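In Defense of the Boring Teacher

I spent most of July teaching a pair of robot arms to put eyeglasses in a case. My mother believes I work in artificial intelligence. I have let her.

The job, for anyone spared it so far, is puppetry. You hold a pair of controllers, the arms copy your hands, and everything gets recorded so that a model can later learn to do the thing without you. Our target that month was 115 good demonstrations. A good demonstration takes a person with steady hands and no inner life.

My complaint is with the way the field talks about this work. The conference slides call it "expert demonstration," which flatters me, and then give it one bullet point, which doesn't. The bullet points that follow are all about the model. At Zernance, where I learned the trade, the demonstrators sat in a room behind the kitchen and were referred to in planning documents as "input." Rurska at least bought us decent chairs.

And yet when a policy fails, it very often fails in somebody's handwriting. I once watched a model trained on my episodes pause before every grasp, a fussy little hover, and recognized it with horror as mine. I do it when I park, too. No architecture change was going to fix that. It took me 3 afternoons of recording over again, grasping like a person who had made up his mind.

The fashionable answer is volume. Get more people, get more hours, and the quirks will average out. Geagea, the project I'm on now, tried this for a while with 8 demonstrators, and what came out was a robot that approached the case in the manner of all 8 of us at once. Two of us opened the glasses first and folded them later. Others folded as they went. The robot, raised in a divided household, did a bit of each and dropped them.

Eyeglasses are a rotten object to begin with. They are mostly air, the temples swing when you would like them to stay put, and a clumsy pinch near the hinge sends the whole pair spinning. You learn to let one arm mind the case while the other deals with the frames, and you learn to do it the same way at four in the afternoon as you did at nine.

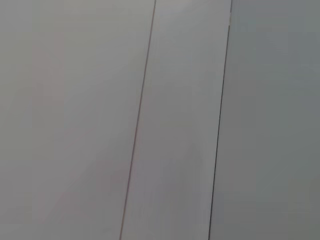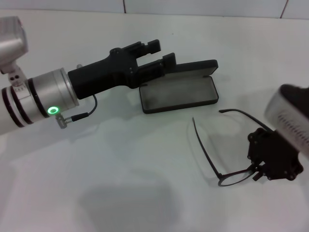 So I would like to see the demonstrators consulted before the task is written down, and paid as if their hands mattered to the result. I would like someone to budget for throwing episodes away. Driketti, the tool we use for reviewing recordings, has a very large button for "keep" and a small gray one for "discard," and I think that tells you who was in the room when it was designed.

I would also settle for a second bullet point.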